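Balloons get a wipe before the Bumbridge party

Mar 2, 2019 - The Domside hall in Bumbridge has a new rule for its winter party, and it concerns dust. Last January the balloons came out of the storage closet looking older than some of the guests. This year each one gets a going-over with a cloth before it is hung.

Osamu Shimada, who wrote the rule, wants a soft white cloth, a dark tabletop and a light touch at the crown. He has 47 balloons to get through and talks about them the way other men talk about cars.

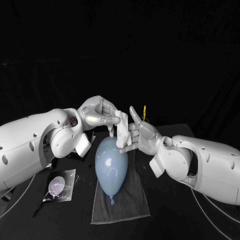 Blue wins again

Lionel Chevalier lobbied for red and lost, 18 votes to two. Pale blue it is, with a dark gray towel underneath so the things stay put on the table - a trick Shimada credits to his mother and Chevalier credits to himself.
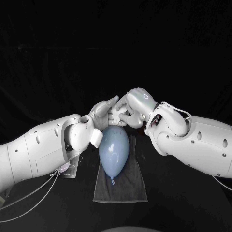

Can I bring my own balloons?

Please do, as long as they are pale blue and reach the hall the day before. Shimada will want to wipe them himself. Chevalier asks that anyone with a spare red one see him privately.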